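# The slow return of the palace drama

Viewers who like court intrigue have had a thin few years. Sikovstead, which began streaming in November, is the first animated series in a while to take the paperwork of ruling seriously.
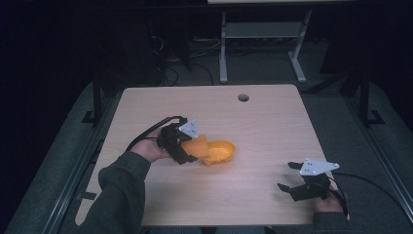 ## A clerk at the gate

The story follows Mussa, a tax clerk sent to the hill city of Sikovstead to find out why its grain accounts have matched perfectly for 11 years. The governor gives her a room, a lamp and 27 boxes of receipts. By the end of the second episode she has found a false signature and lost her travel permit.

Writer Desta Bogale adapted the scripts from her own serial novel, which ran to 368 chapters. Most of the battles have gone. So has Amov, the exiled prince many readers thought of as the hero, who now turns up in two short scenes and a letter.

"I cut him early on and put a bit of him back," Bogale says. "The accounts were always the part I wanted to draw out."

## Talking in corridors

Director Hamdia Weldu keeps the camera low and lets conversations run. One argument about the price of barley lasts nearly six minutes, and it is the best thing in the first half. The voice cast helps. Letay Wako plays Mussa as tired and polite, with a temper that only shows when someone moves her papers. Her sister Yabsira voices the governor's wife, and their scenes together have an ease the rest of the cast takes longer to find.

The backgrounds are less even. The archive and the kitchens are full of detail, but the market looks the same at dawn as it does at dusk, and the crowds hardly move.

## Where it goes next

The middle episodes sag. A poisoning plot comes and goes without changing much, and the romance with the gate captain could have waited.

Asnakech Kassa's score carries some of this, mostly on strings and a single drum. A second series, set in the rival port of Cladstead, is being written now. Bogale says Mussa will be in it, with a new permit and a worse room.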